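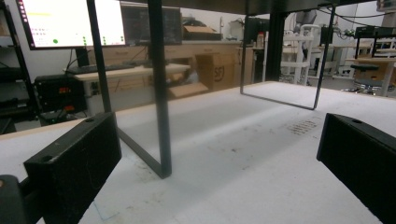
Notes from the poetry shelf

I promised in the last newsletter that I'd stop going on about sonnets, and I have kept my word for one whole issue, so I think I've earned this.

The June reading group picked a long poem for once. We usually do three or four short ones and then talk about our knees, but Snežana Babić had been pushing for "something with a bit of walking in it" and she brought along The Allden Road, which I'd never heard of and which runs to 900 lines. I groaned. I did my groaning in the kitchen with the tap running but I think she heard. I have now read it twice all the way through and bits of it more often than that, and I've been wrong about long poems for most of my adult life.

It's by a poet called Makokha, and it follows a woman going on foot to her sister's house after a quarrel. That is the whole story. She sets off, she nearly turns back at a bridge, she eats a pear, she arrives. In between she argues with her sister in her head, doing both voices, and of course the sister in her head gets all the best lines. I laughed out loud at the part where she loses an argument about a casserole dish with someone who isn't there. Anyone with a sister will know it. (Mine reads this newsletter. Hello. You still have my blue bowl.)

What got me was how plain the writing is. There's a gate, and it's called a gate. When a comparison does turn up it's a small one, and then you go four pages without another, so you remember it. I'd been fiddling with a poem of my own about my father's shed and it had 28 lines and very nearly as many similes. I went home and took most of them out. It's shorter now and a bit bald in the middle, but I can hear him in it, which I couldn't before.

Not everyone liked it, I should say. We had quite a brisk evening. One camp felt that the bridge section goes on too long, and that a person standing on a bridge not deciding anything is hard going after the second page. I see that. I skipped some of it the first time. But then reading it aloud round the circle, a verse each, it worked much better – the hanging about turned into a sort of tune, and by the time it got to me I didn't want her to come off the bridge at all. There was also a long disagreement over whether the sister opens the door at the end. The last line has a hand on the latch and doesn't say whose. I think it's the sister's hand. Snežana thinks I'm soft.

If you'd like to have a go, the library has one copy and I have it, so form an orderly queue. Or come and borrow Snežana's, which is full of pencil and worth reading for the pencil alone. Next to the casserole bit she has written "NO" and underlined it.

On to our own efforts. The call for the winter pamphlet is open from today, 10 November 2022, and it's going to be called Pusier after the house in last year's opening poem, which several people wrote in to say they'd looked for on a map. Any subject, any form, but please nothing over 60 lines (I know, after everything I've just said). Two poems each at most. Typed if you can, and if you can't, then in capitals, please. I spent a good hour last winter on a word that I had as "lantern" and the author had as "lettuce", and we printed lantern, and I'm still sorry.

Dustusico are doing the printing again. They have put the price up a little but they're letting us have the thicker cream cover for the same money, so I've said yes. We've room for some 28 pages, which is more than last time, so if you were squeezed out then, do send again.

The next meeting starts at 7 in the back room as usual. We'll be reading short things, to let everybody get their breath back, and I'd like each of you to bring a poem with a journey in it. Going to the shops counts. Going upstairs and forgetting why counts too – I've got one of those on the go already and it may end up in the pamphlet if I can only think how to get her back down again.

Oh, and would whoever took home the wrong umbrella please bring it back. It has a wooden handle and I'm fond of it.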